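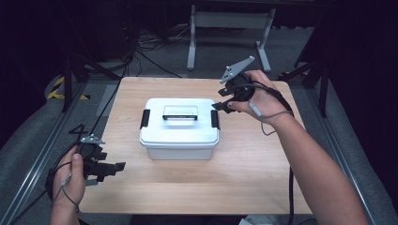

Storing Silica Gel and Dry Goods in Latching Boxes

Step 1. Choose the box

A white or clear polypropylene box with a snap-on lid and side latches is suitable for most workshop storage. The lid should overhang the body on all sides. Check the underside of the lid for a gasket channel. Boxes without a gasket slow the exchange of air but do not stop it, and desiccant in them will need more frequent service.

Fill the box with water to a depth of one inch, close it, and tip it onto each side over a sink. Drips at a corner usually mean a warped lid. Drips along a full side usually mean a gasket that has come out of its channel. Dry the box completely before going on.

Step 2. Measure the desiccant

Use indicating silica gel, orange to green. The older blue type contains cobalt chloride and should not be used near food or seed.

For a box that is opened once a week or less, use 40 grams. Double the amount if the contents include paper, cardboard spools, or cloth, all of which carry moisture in with them. Put the gel in a cotton or nonwoven bag and tie it closed. Loose beads get under the gasket and hold the lid open.

Step 3. Load the contents

Let the goods come to room temperature before packing. Place the desiccant bag on top of the contents, where its color can be checked as soon as the lid is lifted. Leave a finger's width of space under the lid.

Place a small hygrometer against one wall. The Clemlow card type is accurate enough for this purpose. Digital units should be compared with a salt test first (a spoonful of damp table salt in a closed jar should settle at 75 percent relative humidity).

Step 4. Close and label

Press down the center of the lid, then close both latches together. Closing one side fully before the other can shift the gasket. Write the contents and the month of packing on painter's tape and put it on the short side, below the latch. Labels on the lid get mixed up when lids are swapped.

Step 5. Check the reading

Read the hygrometer the next morning. Below 20 percent is correct for filament and electrode flux. Seed can be kept somewhat higher. If the reading has not dropped, reseat the lid and read again before adding more gel.

Step 6. Recharge the gel

Spread spent gel on a steel tray in a single layer and heat it at 240°F until the orange color returns. Two to three hours is typical. Do not heat it in the bag unless the bag is rated for it. Cool the gel in a closed glass jar, then rebag it.

Discard beads that have turned brown. They have been overheated and will no longer indicate reliably.

Page maintained by Ívar Hafþórsson. Gasket replacement is covered on a separate page. Last revised in April.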